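Workshop tips: bench setup for two-arm shelf tests

These tips come out of the shelf-loading work at Hafstein, where two small arms on a shared rail are trained to move round containers between a floor mat and a low shelf. Most of them apply to any bench where a learned policy is tested over many runs.

Fix the layout before recording

Mark the feet of the shelf on the mat with a fine pen and check them at the start of every session. In the April runs the shelf had crept 12 mm toward the arms over one afternoon, and the success rate for the top tier dropped from 63 percent to 32 percent with no change to the policy. Moving the shelf back to its marks restored it. Thin double-sided tape under each foot is enough. Do not use glue.

Mix the jars

A policy trained on one jar learns that jar. Use several round containers with different lids, labels and contents, and leave the labels on. Clear plastic is the hard case, as the walls pick up the color of whatever stands behind them. Gebhard Brunner ran the comparison with plain white tubs only and then with a mixed set. The white-tub policy closed its fingers early on clear jars and pushed them over. The mixed-set policy needed 33 more demonstrations to reach the same score on the tubs, and held that score on clear jars.

Weigh each container when full and write the figure on the underside. A jar that has been half emptied between sessions lifts differently, and the gripper current log will show it.

Keep the background busy

Plain walls gave better numbers in training and worse numbers everywhere else. Painted panels and a few household items at the back of the booth cost a little at first – mostly slower approach moves – but the policy then carried over to the second bench without retraining. Leave the extra items outside the reach of both arms. Photograph them at the start and restore them from the photograph, not from memory.

Separate the wrists

With both arms on one rail, most stops came from the wrists meeting over the middle of the mat. Three settings helped:

Set a minimum wrist distance in the controller and log every time it is reached.
Give one arm priority for the floor and the other for the shelf. Swap the roles between sets.
Start the second arm after the first has closed on a jar.

The Guvport controller takes the distance limit as a single value for both arms. On the older Jumov build it has to be entered twice, and a mismatch gives no warning. 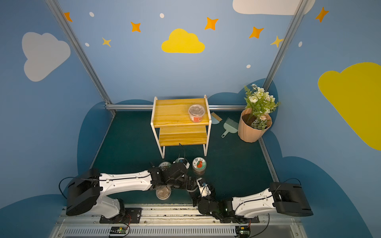 Shelf test with mixed containers, both grippers near the center. One container on the top tier, four on the mat.

Cables and boards

Leave enough slack at the shoulder for the full swing, then move each arm by hand through its range with the power off. A loop that catches once in hand testing will catch again in a long run. Check the board connectors before the first run of the day.

Scoring

Count a placement only if the container is upright and fully on the shelf after the gripper has opened and withdrawn. Record drops and stops separately – the Dosance log sheet has one column for both, so add a second. Note which tier was the target, and which arm made the placement.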